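Equipment notebook, workcell line
14 July 2023
Entry by Veerle Peeters. Copies to Cosmin Tudose and Luuk Leemans.

Purpose of this entry: to record the position on the second workcell before the request goes to Kristof Vermeulen. The figures in the March draft are withdrawn and should not be quoted.

The request covers one enclosed cell of the same layout as the existing one: 2 arms on a shared base rail, a camera module on each gripper, side and back panels, teal work mat. Dilmont and Cendance have both been asked to quote on the complete cell. Dilmont has replied. Cendance has asked for the panel dimensions, which Luuk will send.
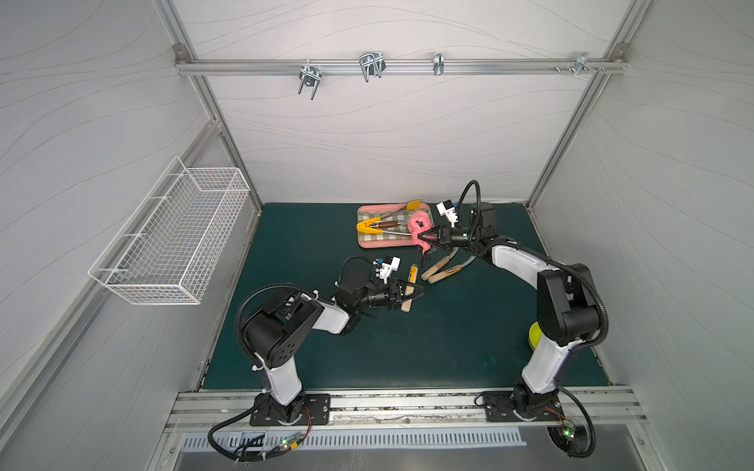 Existing cell, both grippers loaded: screwdriver on the left, pink sponge or cloth on the right.

Spare parts are to be budgeted separately from the cell. Tineke Hermans has requested 4 sets of gripper fingers and 2 wrist cable assemblies. I support the fingers in full. On the cables, I have asked her to confirm the length, as the conduit makes a large loop over the arm and the standard part listed by Dilmont may be too short for our routing. No order should be placed until she has replied.

The quoted delivery time is 7 weeks from receipt of the purchase order. Installation is not included. Cosmin proposes that we carry out the rail mounting ourselves and pay the supplier for commissioning only. This is acceptable provided that the warranty terms permit it - the wording in the quotation is unclear and has been sent back with a question.
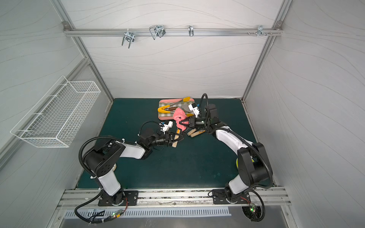
Household items for the handling tasks (tongs, spatulas, towels and the like) remain under consumables and do not form part of the capital request. The same applies to baskets and hooks. In the March draft these were listed with the cell, and the total was returned to us for correction.

Floor space: the second cell is planned for the room known as Bruno. The power outlets there have not yet been checked. Luuk to measure the bench depth as well, allowing clearance in front of the rail for the base cables.

Kramer has offered a service contract for both cells. I do not recommend signing before the new unit is accepted. The offer is filed with the quotations.

Open items: warranty wording (Cosmin), cable length (Tineke), panel dimensions and bench depth (Luuk). The request will be submitted to Kristof when all of these are closed.

V.P.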